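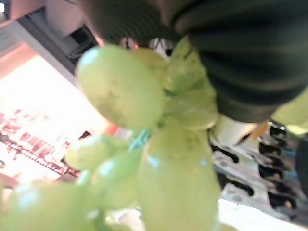

浅绿的果串，凑近了看。中间那截细梗是绿的，分叉的地方有点发青。

一月，上午，工作间

今天终于动手做葡萄了！Una 这套桌上水果，柠檬、无花果、李子都过了关，葡萄一直拖在后面，大家心里都有点怵它。柠檬是一个一个的，做坏了换一个就是。葡萄是一串，颗颗挨着，颜色又浅，蜡里稍微混进一点灰就全露出来。可是今天早上把真葡萄摊在台子上一看，我一下子来劲了，这东西太好看了，值得花功夫。

先记看果子的心得，趁着还新鲜。

以前总以为青葡萄就是“绿”，调色时顺手往绿里走。凑近看，黄的成分比我记忆里多得多，底子是黄，绿浮在上面，再往里好像还有一层光。表皮是哑的，但又透一点，所以高光很小，一粒白点落在圆面上，边缘收得不硬。上次做的试样，高光是一大片，亮得像塑料珠子，毛病就出在这里，抛光抛过头了。那次我用砂纸一直磨到 4000 目，还觉得自己很细心，结果越磨越假。这回准备早点停手，留一层雾。

形状也要改。我原来只刻了一个母模，偏圆，想着反正挤在一起看不出来。其实一眼就看得出来。同一串里有拉得很长的，也有接近圆的，大小也差得不少。长的那种摆在前面特别抢眼，圆的缩在旁边，整串才有远近。母模至少要有长、圆、小三种，长的再分胖瘦。Nithin 说还应该有一种“被挤扁的”，因为挨得紧的地方，果子的外形看上去就不是完整的椭圆。我同意，不过这个可以在蜡还软的时候用手指按，不必单独开模。

还有斑点。长果子的皮上有很淡的小暗点，稀稀拉拉，有的地方有，有的地方没有。我高兴坏了，因为这是最省力又最像真的一笔！用旧牙刷弹色是不行的，弹出来太匀，像鹌鹑蛋。得用最细的笔尖一个一个点，点完立刻用指腹蹭一下，让它退到皮里面去。

梗以后再说，梗要另写一大段。

材料和温度

蜡还是用 Drerkik 那款浅色的调和蜡，新开的一块。旧锅里剩下的那些做李子时染过紫，熔了三遍还是带一丝粉，做深色果子没关系，做青葡萄绝对不行。旧蜡已经倒进铁盒，盒盖上写了“只做深色”，请大家看一眼盒盖再拿。

模具硅胶用 Plakach，慢干的那罐。快干的那罐脱模后内壁有细纹，灌李子时霜粉一盖就过去了，葡萄没有东西可盖。我把早上翻的三个小模剖开看过，内壁很干净，分模线也细，用指甲背刮一下就平。

浇注温度 70 度。早先一锅温度偏高，颜色倒是透，可是收缩厉害，果蒂那头凹下去一个坑，补了又留疤。降到 70 度以后坑浅了很多，浅到正好可以当作插梗的地方，省了一道钻孔。这个发现我很得意，先在这里画个圈。要注意的是搅拌，锅边比锅心凉得快，温度计插在中间看着是 70，边上已经起皮了。每浇一轮之前沿锅边刮一圈，慢慢搅，别搅出气泡。

模具要先捂一捂。放在暖箱旁边的架子上就够，手背贴上去不觉得凉就能用。冷模子浇出来表面有一圈一圈的水波纹，像树的年轮，Subbarao 很喜欢，说可以拿去做别的东西。拿去吧，在窗台的纸盘里。

颜色配方（还没定，别照抄）

甲：黄打底，加一点点绿，油溶色粉。出来太嫩，像糖果，摆在白盘子里很可爱，摆在木桌上就跳出来了。

乙：甲的基础上加极少的赭。好很多，有了“长在藤上”的感觉，但厚的地方发闷，长果子的中段看着有些浑。

丙：赭减半，蜡里再加一点白蜡。目前最喜欢这个。薄处偏黄，厚处偏绿，对着窗户看，里面是亮的。Nithin 把一颗丙和一颗真的并排放在掌心里走过来让我猜，我猜对了，可是犹豫了好一会儿！上个月他拿李子让我猜，我根本没犹豫。

丁：丙里不加白蜡，做完以后外面薄薄罩一层带白的。理论上更接近真皮的哑光，还没试，明早第一件事就试它。

我又把那本 1888 年的旧水果图谱翻出来对了一下。画师处理青葡萄的办法真聪明，暗部用的是偏蓝的灰绿，一点黑都没有，反光里还藏了一笔冷色。真果子的表面确实会借到周围的颜色，我今天看到一颗最大的果子上就有一抹淡淡的蓝反光。那是环境给的，我们不用画上去，蜡的表面做对了它自己会来。反过来说，如果摆上桌以后借不到颜色，那就是表面太粗了，应该往回磨一点。这个可以拿来当检验标准，比用手摸可靠。

梗

这一段请 Subbarao 仔细看，因为梗是你的活，我很羡慕。

梗很细，比我们买的现成花艺铁丝细得多。上次那串用包纸铁丝，粗细从头到尾一个样，果子再像也没用，一看梗就露馅。主梗可以有点分量，到分叉处必须明显细下去，到果蒂又稍微鼓起一点，那个小鼓包很重要，少了它果子像是粘上去的。

颜色别用褐色！市面上的假葡萄几乎全是褐梗，大概是照着放久了的葡萄做的。Una 要的是刚端上桌的样子。看果子中间露出来的那一段，是绿的，分叉的地方带一点青蓝。我建议铁丝先缠白纸，刷绿，再在每个叉口点一点稀释的青，趁湿晕开。只点叉口，别的地方不要动。

还有走向。梗大部分藏在果子后面，露出来的只有一小段，可是眼睛会顺着那一小段去想象后面怎么连，所以露出来的那段必须合理，它得真的连着旁边那几颗。上回我们是先穿好果子再往空隙里塞一截假梗，我自己都看得难受。这次老老实实从主梗开始长，先搭骨架，再挂果。

下午，接着写

丙色浇了一整串的量，38 颗，按长短分在三个托盘里。脱模顺利得让人想唱歌。坏的有几颗：一颗里面有个大气泡，正好在侧面，本来要回锅，后来对着光一看特别像果子里的籽影，就留下了，挂在靠后的位置试试。还有两颗分模线没对齐，错了一层，回锅。长果子的头部偶尔会缺一小块，应该是浇口太小，蜡走到那里已经没力气了。浇口要扩，我用圆刀修了其中一个模子，再浇就满了，其余的模子明天照样修。

修边工具的顺序记一下，免得又忘：先竹刀，后棉布，最后才用砂纸，而且只在分模线上用。棉布要旧的，洗得发软的那种，新布掉毛，毛粘在浅色蜡上用针都挑不干净。手也要凉。我的手容易热，拿久了果子上会留指纹，Nithin 的手天生是凉的，所以修边归他，他没有反对的余地。

斑点试了几种笔。貂毛小笔吸的颜色多，一落就是一个圆坨，不行。把旧笔剪到只剩几根毛，效果最好。颜色用丙里那点赭，加一丝灰，油稀释得很淡，淡到觉得没画上，退后一步再看刚好。点的位置不要均匀，一颗果子点在肩上，下一颗可以完全不点。Nithin 刚开始点得太认真，每颗都照顾到了，整盘像出了疹子。我们笑了半天，用松节油擦掉重来，蜡面擦过以后反倒更哑了，非常好看。这个意外要记住：棉签蘸极少的松节油，打圈，轻轻过一遍，立刻用软布收干。开窗做。

这样处理过的表面，高光果然缩小了，成了小小的一点白，跟真的一样安静。我拿台灯从左、从上各照了一次，光点都落得很舒服。早上写的丁方案也许不必做了，不过还是想试，万一更好呢。

挂果

骨架还没有，先用一段软铜丝搭了个临时的，只为看疏密。挂的顺序改了两回。

头一回从上往下挂，挂到下面就没地方了，果子全往外翻，像一把撑开的伞。拆掉。

再一回从里往外，先把小的、圆的贴着梗塞进去，再挂长的，长的果子斜着，尖头朝下朝外。马上就对了！后面的小果子只露出半边，前面的大果子压着它，整串一下子有了深度。斜的角度不能一致，相邻两颗要错开一点。我们还在几颗之间故意留了缝，让后面的梗能露出来，缝留在偏中间的位置，太靠边就像没挂满。

果子和果子碰着的地方，蜡面会互相硌出小印子。临时串可以不管，正式的那串要在接触点上垫一点软蜡，压下去正好做出挨紧的样子，顺便也固定住了。软蜡用丙色，不要图省事拿透明的，透明的在缝里会发亮，像胶水。

重量比想的沉。铜丝撑得住，包纸铁丝我有点担心。Subbarao，主梗能不能里面并两股？外面再缠纸，粗一点无妨，主梗本来就该有分量，分叉以后再剥成单股，粗细变化顺便也有了。你看行不行，不行的话我再想办法把后排果子做成空心的。空心我其实很想试，灌进去晃一圈倒出来，壁薄，光一定更透。可是空心的颜色会和实心的对不上，前后两种深浅，得另配一锅。先不贪心。

给 Kołodziej 看样的事

Kołodziej 那边想在串做好之前先看单颗，我觉得可以，单颗已经拿得出手了。我挑了长的、圆的、小的各一颗，斑点有的和没有的都有，放在垫了棉纸的木盒里。盒子里请不要再添东西，尤其不要好心放一片布叶子进去，叶子还没定，放了人家会以为那就是叶子。

随盒的便条我写了几句，大意如下：请放在自然光下看，先别放在射灯底下；请拿起来对着窗户转一转；梗不在这次样品里。要不要提松节油的做法？我倾向于先不提，等放上一段时间看表面稳不稳再说。丙色样品另外留一颗搁在南窗台上晒着，一颗收在抽屉里不见光，到时候拿出来比。窗台那颗请不要收走，也不要转动它，我要看的就是朝阳和背阴的两面。

Nithin 问果霜怎么办。早上看的葡萄，皮面哑哑的，但没有李子那种一蹭就掉的厚粉，我的意见是不另外上霜，松节油那一遍就够了。李子的霜是主角，葡萄的霜要是也上足，两样摆在一个盘子里会互相抢。他想在肩部扑一点点滑石粉试试，我给了他几颗回锅候补的，随便玩。他扑出来的那颗远看不错，近看粉积在小坑里，需要更细的粉，或者更少的手。

收尾前的杂项

真葡萄看完已经进了冰箱上层，贴了条子。条子上写的是“看样用”，请不要吃，至少明天上午之前不要吃。想吃的人去吃下层那袋。

硅胶 Plakach 慢干的还剩小半罐，够翻长果子的新模，圆的恐怕不够，要补。补的时候认准慢干。

暖箱旁边的架子腾出一层专门放葡萄模，李子模挪到下面，标签朝外。今天我两次拿错，浇出一颗青色的李子，样子还挺神气的，也摆在窗台上了。

色粉的小勺用完要擦。丙色对赭的量特别敏感，勺子上沾一点别的就偏了。我把丙的勺子单独拴在罐子上，柄上缠了绿胶带。

明早的顺序：先扩浇口，把剩下的模子修完；趁锅热浇长果子，多浇几颗备着挑；然后做一小盘丁色；下午如果 Subbarao 的骨架有了，哪怕只有一小枝，我们就挂一小枝看看。我太想看见绿梗从果子缝里露出来的样子了。

旁注（Subbarao 加）

双股可以，我试着在主梗里并了两股，缠纸以后粗细正合适。叉口的青色别用你说的那瓶，干了会发灰，我有一瓶旧的更透。小鼓包我想用纸浆，不用蜡，蜡和纸接不牢，一弯就掉。水波纹那盘我拿走了，谢谢！

旁注（Nithin 加）

滑石粉过了一遍细纱再扑，好多了，还是不如不扑。放弃。长果子的模子我顺手又修了一个，浇口朝大头那边开，明早先用它试。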